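Open-plan office

An open-plan office is a workplace in which most staff sit in one shared room with few or no walls between them. The layout is usually promoted as a way to get people talking and to make better use of floor space. The second claim is easy to check and mostly holds up. The first has been repeated far more often than it has been tested.

Origins

Large shared workrooms are older than the term. Clerks and typists sat in long rows well before anyone described the arrangement as a philosophy. In the decades after World War II, designers in Germany broke up the rows and placed desks in loose clusters, with plants and low screens between them. Supporters said the new plan followed the natural flow of work. How that flow was measured is not always clear from their writing, and many of the early success stories were told by the same people who had drawn the plans.

The cubicle came next. It was meant to give workers some privacy inside the shared room, though in practice many employers bought the smallest version available and packed it in tightly. By the time the cubicle had become a joke, the open room was being sold again as the cure for it.

Claims and evidence

The usual argument is that people who can see each other will talk more, and that more talk leads to better work. Both halves are open to doubt. Workers in open rooms often put on headphones or send messages to someone sitting two desks away. Even where conversation does increase, it is hard to say how much of it concerns the job.
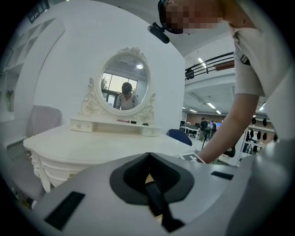
Surveys are a weak guide in either direction. A company that has just paid for a new floor has reasons to report that its staff are happy, and staff who lost a private office have reasons to complain. The Stotden survey, often cited in trade brochures, found that 58 percent of respondents were "satisfied or neutral" about their new seating. The brochures tend to drop the last two words. Wanda Haverford, who reviewed the results, noted that it asked no questions before the move, so nothing can be said about change.

Noise is the most common complaint and the best supported one. Overheard speech is harder to tune out than steady sound from fans or traffic. Makers of sound-masking systems, including Cludmont, offer products that play a low hiss through the ceiling. Whether these help with focus or only make speech harder to follow -- two different things -- is rarely spelled out in the sales material.

Cost

Savings on rent are the plainest reason for the layout. Rirnon, an insurance firm, put 40 desks into a floor that had once held far fewer and described the change to staff as an investment in teamwork. Paloma Ruiz-Ortega has argued that such projects should be judged as cost cutting, with lost working time counted against the rent saved. Few published accounts attempt this.

Shared desks

Under "hot desking," no one has a fixed seat. The practice depends on a certain share of staff being away on any given day, and that share is often a guess.

See also: Cubicle; Office noise; Remote work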